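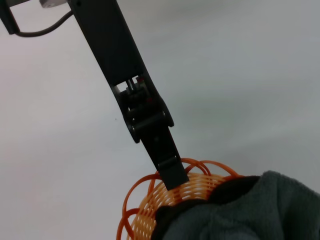

Tight over-under weave in thin orange strips, with light coming through the gaps.

Projects > Weaving > Lorkadell > README

Lorkadell: a picture set of woven things
Last updated Jun 23, 2023

Lorkadell is a collection of close-up pictures of baskets, trays, rings, lids, mats and anything else made by passing one strip over another. I love this stuff. A good plain weave is so simple you can explain it in one breath, and I can still stare at one for ten minutes trying to work out where the maker started! If you weave, repair, draw or sort baskets, or you just like looking at them up close, I hope you find something useful in here.

What's inside

The set has 400 pictures of 67 objects. Of those pictures, 288 have full weave labels. The rest have only a color label and an object number so far (I'm working on it, and I'm slower at twills than I would like to be).

Each picture has one line in labels.csv:

object: the object number, which stays the same across every picture of that object
weave: plain, twill, hex, twined, coiled, mixed, or unsure
strip: thin, medium, wide
color: the main color in everyday words (orange, cream, brown, and so on)
gaps: none, small, large
part: wall, rim, base, handle, lid, or unsure
notes: free text, often blank, sometimes too long

The split is by object, so the same basket never turns up in both train and test. Please keep it that way if you make your own split. Two views of one rim can look so much alike that your scores will come out far too cheerful.

How the weave labels work

"Plain" means over one, under one, in both directions. "Twill" is any regular step, such as over two, under two, shifted by one each row. "Hex" is the open six-sided kind. If I could follow a strip through at least four crossings, I labeled it. If I couldn't, it got "unsure", and I would much prefer an honest unsure to a bad guess.

Gaps took the most thinking. A weave can be tight and still let light through, especially with thin strips, where every crossing leaves a tiny window. Those are "small". I only use "large" when you could push a pencil through. Color gets tricky in the same places: a pale background showing between colored strips makes the whole surface look lighter, so go by the strip itself and ignore the windows.

The part label has its own trouble. A curved band can be a basket wall, a separate ring, or the side of a lid, and in a tight close-up there is often no telling. "Unsure" is fine there too.

I left material out on purpose. Dyed paper, palm, split wood and plastic can look the same in a picture, and I don't want people training on my hunches. If you know a material for certain, put it in the notes and say how you know.

Where the objects came from

Most of them are from the Rovine market swap, plus a big box of odds and ends from the Kälin basket shop when it moved in April. The box was a treat: half-finished bases, lids with no basket, and a whole layer of rings in the loudest colors you can imagine. Some pieces are old and frayed. I kept the broken strips in, and the notes say so when a break runs through the labeled area.

Good uses

Telling weave types apart, finding rims, estimating strip width, practicing drawing (really, try copying a rim, it's great fun) and making reference sheets for repair work.

Less good uses

Guessing where or when something was made. The set leans hard toward plain weave and small objects. Big furniture weaves such as chair seats are missing completely, and hex is thin on the ground.

Known problems

- "medium" and "wide" were judged by eye, and I drifted a little halfway through
- a few rims are labeled "wall" where the weave carries straight up to the edge
- orange and light brown overlap under warm lamps
- object numbers skip in places; nothing is missing, I merged some duplicates

Corrections

Open an issue with the file name and the label you think is right. One line is plenty. If it's a weave I've never met, please write more than one line, I want to hear all of it! New pictures are welcome too, as long as you took them yourself and several crossings are in focus.

License

Free to use, share and change, with credit to the Lorkadell set.

Related
Prurkelska: knots and cord endings
Rovine rim repair notes
Strip width chart, printable
Lorkadell label guide, long version
Kälin shop box, list of contents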